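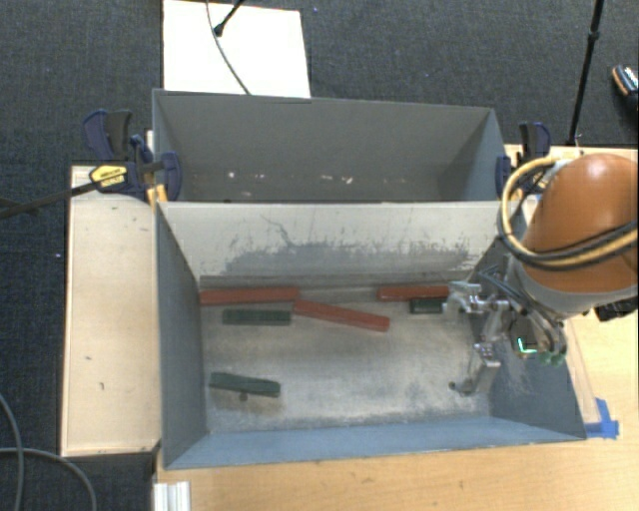 Malby is hiring a part-time block room assistant for its toy lending library in Gusum Street. The job is sorting, checking and packing building blocks that come back from schools, daycares and families, and getting them ready to go out again. Returned blocks are worked through in open metal bins in the carpeted sorting room, a few at a time, so that each one gets looked at. Red and dark green blocks like the six in the front bin belong to the Cardoso set, our most borrowed set and the one you would handle most. The bins are scratched and worn from years of use and will stay in service. The blocks are held to a stricter standard, and keeping them to it is most of what this job is about.

The position is 4 days a week, mornings only, starting in August. It is a one-year contract with the possibility of renewal. You would report to Annelies Van Beek, who runs the lending desk and the block room.

What you would do

Empty returned crates and check the contents against the loan slip. A full Cardoso set has 80 blocks. Short sets go on the shelf by the door with a note of what is missing, and the lending desk contacts the borrower.

Look over every block for splinters, cracks, sharp corners and loose paint. Run a thumb along each edge. Anything doubtful goes to Jelle Van Dijk in repairs, who decides whether it is sanded, repainted or thrown out.

Wipe blocks down and lay them on the drying racks. Daycare returns get washed first, whatever they look like.

Sort by color and length and repack. Each set has a packing card in the lid of its crate. Long blocks go in first, flat, along the sides. If the lid does not close, the set has been packed wrong and needs to come out again.

Enter the set number and the condition in the loan system. The system is called Sekton and it is old but simple. Training takes one morning.

Keep the room in order. Bins are emptied before you leave and the carpet is vacuumed at the end of each shift. Blocks left on the floor are a tripping hazard and also tend to end up in the wrong set.

During the summer return period there is more of everything. Last year 743 crates came back before school started, and the whole staff helped with unpacking. You should expect to be busy in your first weeks. Vacation cannot be taken in August.

What we are looking for

You are careful and do not mind repeating the same task. You can tell red, green, blue and yellow blocks apart under indoor light. You can lift a full crate from the floor to a table, or tell us what you would need in order to do it. Carts and a height-adjustable table are available.

You can work on your own for a couple of hours at a time. The radio is allowed.

No diploma is required. Experience in a library, a stockroom, a daycare or a similar place is useful. We also welcome people returning to work after a long break and people looking for a first job.

What we offer

Pay is according to step one of our support staff scale. The full scale is sent to everyone invited to an interview. Bus fare is reimbursed. There is a one-time payment of 600 dollars after the trial period. Work gloves, an apron and knee pads are provided. Staff can borrow from the collection free of charge, including over the holidays.

The block room is on the ground floor, with no steps between the street door and the workbenches. The staff kitchen is across the hall. There is parking for bicycles behind the building but none for cars.

How to apply

Send a short letter and a list of your past jobs, if any, to Gwendolyn Dvorak at the Malby office, or drop them off at the lending desk during opening hours. Put "block room" on the envelope or in the subject line. Applications must reach us by Sun 26 May. The desk is closed that day, so use the mail slot.

Interviews take place at the library and include half an hour of sorting and packing with Annelies. Wear clothes you can kneel in. Questions about the work itself can be put to Struan Rankin, who has the job now and is moving to the delivery van.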